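Week 8 notes: our Wednesday visit to Koubek
Intro to Automation, section 2

Okay, so these are my notes from the visit, cleaned up a little and with the questions I want you to think about before lab. If you were on the bus you'll recognize most of it. If you missed it, read this twice and borrow somebody's sketches.

Koubek puts on an open day every June, and they let classes in before the doors open to everyone else. We got the demo hall to ourselves for most of the morning, which was great - last year we were packed in behind a school band and I couldn't hear a word. There were two stops on our tour. First came the Norell conveyor line (the sorting one, with the paddles), and then the Skavon, the robot with two arms that most of you signed up to see.

I won't say much about the Norell line because we covered diverters in week 4 and it was pretty much the textbook version. One thing, though! Did you notice the line slowed down before each paddle moved? That's a choice somebody made in the software. The paddle could go faster, but then the light boxes tip over. Write down what you would measure if you had to pick that speed yourself.

Now the Skavon. The operator ran it through a set of reaching tasks and talked us through each one over the speaker. I liked that they used plain furniture and a regular floor, no painted lines or fixtures bolted down. When a robot works in a cage, the engineer decides where everything goes. In a room like that one, the robot has to find the edge of a thing first and then decide how to touch it, and all the hard problems from chapter 4 show up at once.

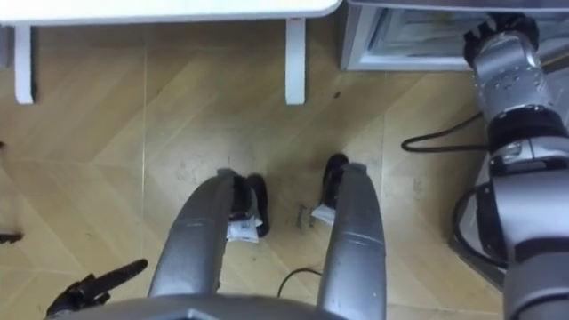
Fig. 1. The Skavon's right gripper at the edge of the open compartment, seen from head height.

Look at how far the right arm is stretched out to get there. Remember our talk about reach and stiffness? The longer the arm gets, the more a small error at the shoulder grows by the time it gets to the fingers. Contact with an edge makes it more interesting still, since now the cabinet pushes back. If the controller only cares about position, it will keep pushing until something gives. If it cares about force too, it can ease off and slide along the edge. Ask yourself which one you'd want next to your own furniture!

And then the cables. I know, I go on about cables every term. But a loop on the floor is something a mobile base has to plan around, and a loop hanging next to a moving joint needs enough slack for the whole range of motion and not much more. Put cable routing in your design reports, please. I take off points when it's missing.

Someone asked the operator about the software. It's called Flisulum, and it can store up to 77 taught motions, which the operator can chain together from a tablet. I asked what happens when two motions in a chain don't line up, and the answer was that it stops and waits for a person. Good answer, I thought.

For lab, bring short written answers to these:

Sketch the right arm as a chain of links and joints. Mark where you think the biggest position error comes from and say why.

Suppose the white unit got moved a hand's width to the right overnight. What would the robot need to sense before reaching for it, and with what kind of sensor?

Pick position control or force control for touching the compartment edge. Defend your pick in one paragraph. You can mix them if you explain how.

Half a page each is plenty. Bus forms go back in the tray outside my office, and if you still have one of the Koubek visitor badges, drop it in there too.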